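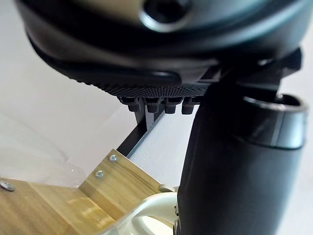
Textured black strip, four pegs under it

Does a Saturday rail pass on the Charbonneau line cover the replacement bus while they redo the platforms at Isaron? The website says yes on one page and "see notice" on the other. There is no notice.

Lowri Parri
Yes, it's valid. Show the driver the pass and he'll nod – mine didn't even look up. Allow 20 extra minutes, and the 6:20 bus leaves from the back of the station.

drostivov_commuter
They said the work would end in November. Didn't say which one.

platform4
I just drive now.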